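Tuesday, December 10, 2019
By Laurinda Pinheiro
2 min read

Clinic ran late again. I saw 9 patients before lunch and the last one left at ten past one, so I ate a cheese roll in the corridor outside radiology. Mrs. Grīnberga was the longest visit. She is 65, her margins came back clear, and she wanted to go over the radiotherapy dates twice. Her daughter wrote them down on the back of a parking slip. We settled on 5 weeks, starting after the holidays, with a follow-up with me in March.

In the afternoon I went through the screening audit. It covers 434 recall letters from the spring. Too many went to old addresses, which I had suspected. I marked the ones I want the office to phone and left the pile on Ustus's desk with a note. He was in surgery until six.

Two drains out on the ward, no trouble with either. The younger patient asked if she could swim. I told her to wait until I've looked at the wound again.

Still haven't written my talk for the Flerkavness meeting. The title is in and so is the abstract, but I have four slides and I don't like two of them. I want to say more about how we explain a small benefit to someone who is frightened. I'll try on Sunday.

Home at 7:40. Soup, the radio, ironed one shirt. Need to call the garage about the brakes. 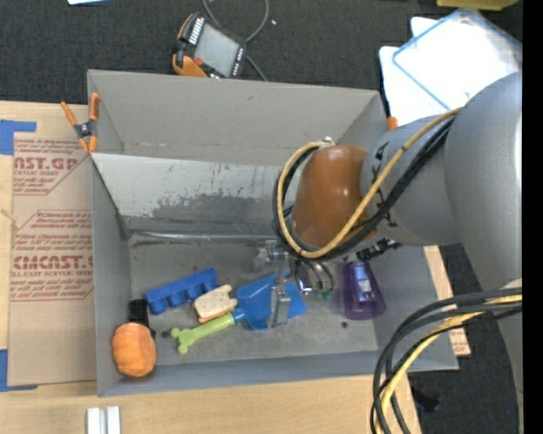
Gray bin and robot arm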